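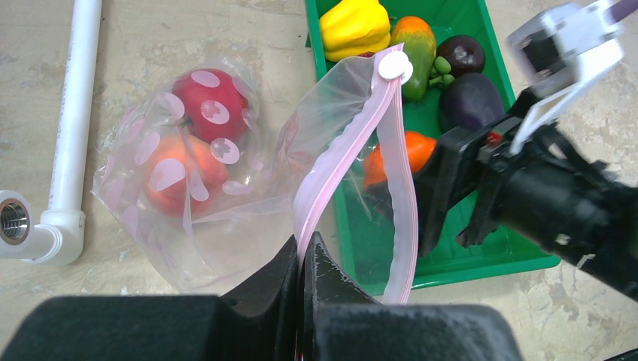 Kokier Bagging, data card

Two-arm demonstrations of packing produce into plastic bags, recorded by remote control. 298 episodes passed review; 25 are held out for validation. Maintainer: Aaliyah Fehr.

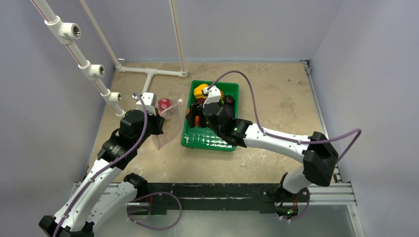 Each episode stores joint positions, gripper commands and all camera streams on a shared clock. Arms are labeled left and right as in the fixed view, where the right gripper is down in the green basket and the left is above the bag. Failed grasps are kept and flagged.

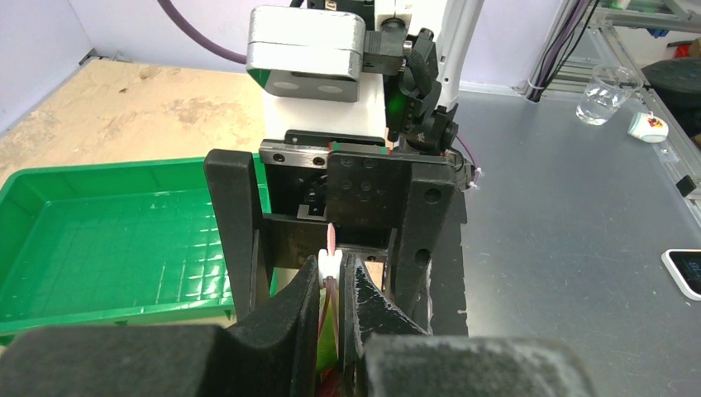
Can the held-out episodes be used for tuning?
Use them for evaluation only.

Last revised 27/02/2026.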